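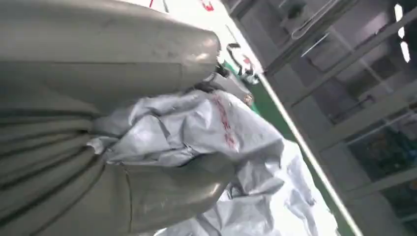
Soft plastics and old cloth are coming back to the Faulkner drop-off

Posted 12/25/20 by Beverley Hollis

Quick one from me while the ham is in the oven, and then I'm shutting the laptop for the day, I promise!

A bunch of you have written in asking what happened to the soft plastics bin at the Faulkner drop-off, the one that used to stand next to the cardboard. It went away in the spring, if you remember, when the hauler stopped taking bags and wrap, and ever since then I've had a closet at home that I can't open without something crinkly sliding out on my feet. Well, I finally got a straight answer. It's coming back in April, and it's getting a neighbor: a second bin for worn-out fabric. Yes, even the stuff the thrift store won't touch.

I talked on the phone with Shona Donnelly at the county solid waste office, who was very patient with me (I had a lot of questions, and a dog barking through most of them). The county has signed up with a company called Flidico, which will pick up from Faulkner every 12 days. The plastic goes to one plant and the cloth to another, and the cloth gets shredded for padding, the kind that goes inside moving blankets and under carpets.

"People kept dropping bags off even with the bin gone," Shona told me. "We'd find them tied to the fence."

Guilty, once. I took it home again the next morning.

So what can you bring? On the plastic side it's grocery bags, bread bags, bubble wrap, the wrap off a case of water, dry cleaning bags and those puffy air pillows that come in boxes. It has to be clean and dry. No chip bags, nothing shiny on the inside, nothing with food stuck to it. On the cloth side they'll take sheets, towels, curtains, canvas, single socks, old work clothes and tents with the poles out. Rips and stains are fine. Paint isn't, and neither is anything that smells of gas. Please don't put pillows in there. Shona said it twice, so I'm saying it too.

You can bring up to 50 pounds a visit for free, plastic and cloth together. Over that and it's 15 dollars a load, which mostly matters if you're clearing out a garage or a relative's house. Businesses have to call ahead.

I know not everybody is thrilled. Ngân Mạch runs the alterations place over on Niltetti Street and she'd been hoping the county would let local people go through the fabric first, before it gets hauled off. She makes tote bags and aprons out of old curtains, and they're really nice, I own two. "There's good heavy cloth in there, and you can't buy it like that anymore," she said. For now the answer is no. Once something's in the bin, it belongs to Flidico. But Ngân says she'll take clean curtains and canvas straight from you at the shop, any afternoon she's open, so maybe stop there before you drive out to Faulkner. She can't use stretchy stuff or fleece.

There's also the question of the road. Gráinne Gilmartin wrote me a long and very polite email about the line of cars that used to back up past her driveway on busy mornings, and she'd like to know if two bins means two lines. I passed that on. Shona says the new bins will be on the far side of the lot, past the scale house, and cars will come out through the Undura Road gate. Gráinne says she'll believe it when she sees it, but she did put a smiley face after that.

The exact opening day hasn't been set. They're waiting on the bins themselves, plus some new gravel, and the gravel depends on the weather. I'll post it here as soon as I have it. In the meantime the office has a one-page list of what's allowed, and you can ask for a copy at the window or have them mail it to you.

Until then, keep your bags dry and off the fence. Mine are staying in the closet. Merry Christmas to all of you who celebrate, and if anyone got a giant box full of air pillows this morning, poke a hole in them before you stuff them in a sack, they take up a lot less room that way.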